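July, 6:40 a.m.

Second week with the table in the front room. Top clear this morning apart from the lower right, with the mug and a white robotic hand reaching over it. 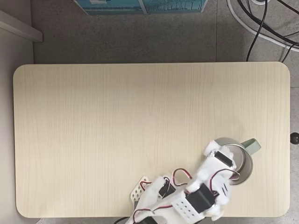
Tamara Stetsiuk wrote back overnight to say that I should stop thinking about the finish and look at the wood first: pale tops show every ring, rounded corners wear through before the flat does, and whatever I put on will need doing again within 2 years. She also thinks I sand too much. She may be right about the corners.

Notes on the top as it stands. Grain runs one way, fine, with a few faint darker streaks and some slightly knotted patches toward the middle and left. The knotted patches are where I expect uneven uptake. On the Curgate shelf they went darker than the rest after the first coat and never came back, so this time I will do the test on the underside, near one of the legs, and leave it overnight before deciding anything.

Candidates are Skindura (hard wax, satin) and the Wako oil left over from the shelf. The Wako tin is under half full and has a skin on it. I can strain it but would prefer to use it on something that matters less. Skindura costs more and goes on thinner. Two coats, 13 hours between them at the temperature of this room, going by my shelf notes and not the tin. The tin is optimistic.

Sanding: 80 grit is too coarse for this and I have put it back in the drawer. The last time I started with it I spent an evening removing its scratches. Will begin finer, by hand, with the grain, cork block on the flat and folded paper at the corners. Light passes. Vacuum, then a barely damp cloth, then wait.

Mugs are the main load on this surface. I use the pale one with the green handle most mornings, and it lives on the right side because that is the side I reach from. Wear will therefore be concentrated in one area. Options are a coaster, which I will forget, or turning the table end for end every few months. The second requires no discipline beyond a note on the calendar. Note made.

Height is still slightly wrong for the chair. 20 mm off the legs would fix it, but I am not cutting anything before the finish is settled. Felt pads to go on afterward, which adds a little back, so measure again then.

Evening. Called Zunthorpe about the Skindura. They have the small size only. One should cover the top twice with some left for the edges – I asked them to hold it. Underside test tomorrow, after work.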